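Skenmont Tabletop Tidying Set: README

Welcome, and thank you for taking the time to read this before you open the folders. The set is about small household things and the baskets they get put away in, all of it done on one white table in a lived-in kind of room. 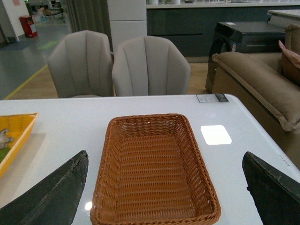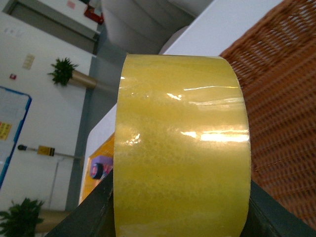
Skenmont, December 11, 2019

What the set covers

Most tidying at home is modest work. Somebody comes in, puts down the tape and a box and a couple of odds and ends, and by evening the table is full and there is nowhere to set a plate. We wanted a collection about that moment, so every episode is a short bit of clearing up: an item is picked up from the table and put in a basket, or taken back out of one. There are 1585 episodes in this release, and some 600 of them use the brown wicker basket, which became everybody's favorite (it has a nice braided rim and sloping sides, and it looks good on a table even with nothing in it).

The things on the table

The brown basket is rectangular and woven. A yellow woven basket turns up too, often off to one side. The small items are what you would find in a kitchen drawer or a hall closet: a big roll of clear packing tape with a yellow tint, a smaller roll of dark tape with a reddish-pink center, an orange and yellow box, and other bits that come and go. Please don't expect every item in every episode! The full item list is in items.txt, along with the plain names we settled on.

The room

The tabletop is white and glossy, and the overhead light shows up in it as a bright patch. There are light gray chairs with ribbed, rounded backs, a tan-brown sofa with a rolled arm, and a black front-loading washing machine behind the sofa. We left the furniture where it normally lives.

Folders

zindident/ has the episodes where things go into a basket
nindudau/ has the episodes where things come out again
items.txt has the item names
notes.txt has our remarks on single episodes, some of them rather rambling

Known trouble spots

The packing tape is shiny, and glare can hide a good part of its surface. In 2 episodes the item name is missing, and we have left the field blank. "Basket" with no color in the notes means the brown one.

Credit

Please cite the set as the Mirzaei project, Skenmont release. Corrections to item names are very welcome and will go into the next version.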